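14 April 2018
Felia bench, artificial flower stock

Continued from the November sheet. Stem trimming for the Nava order is done, tags still to be printed.

1. Wiped down the white table and the counter. Lint from the last fabric batch shows badly on white.

2. Fluffed leaves and reshaped petals. Peach heads in lot 3204 hold a crease - steam for up to 6 seconds, then leave alone. Four stems set aside for regluing.

3. Layout. Smaller bouquet (pink, white, peach) on the right side of the table, larger pink and white one farther along on the counter. Small silver round handled at the table.

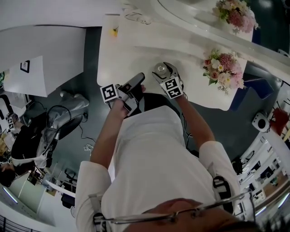 4. Still open: weigh the larger bouquet again. Last reading was 925 g with the wrap on, no figure without it. Ask Emesa about the leaf green.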